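Chores Desk: The Basket Question

Every February somebody promises me a machine that will do my laundry, and every March I'm still matching socks. Reader Ewurabena Wumbei wrote in to ask if this is finally the year. She has 2 kids, a hamper that never empties and a low opinion of progress.

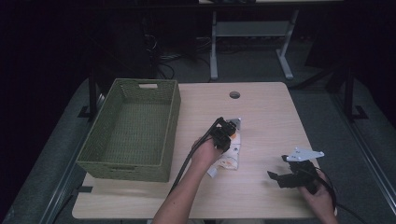 Chores look easy until you try to spell one out for a machine. Factory robots have had it good for decades – the same part, the same spot, all day long. Cloth won't play along. Even something as dull as getting a crumpled white thing off a table and into a green woven basket means deciding where to pinch, how hard, and when to let go. For now the deciding is done by people, with black grippers in their hands, so that the machines may one day copy them. I find it soothing that the future of housework still needs somebody to do the housework.
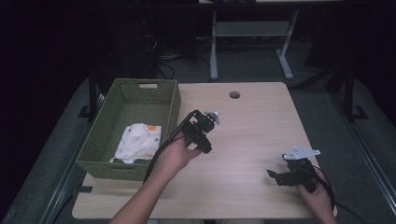 Kojo Annan, who runs the stockroom at Basholm, would settle for a robot that can sort returns. He was shown one in February and sent it home. "It was very careful," he told me, in the voice people use for a slow waiter.

So, Ewurabena: no, or at least not by the weekend. Keep the hamper. Next month Adom Odoi takes on dishwashers, and whether anything can be taught to load one properly. My husband is still on the waiting list.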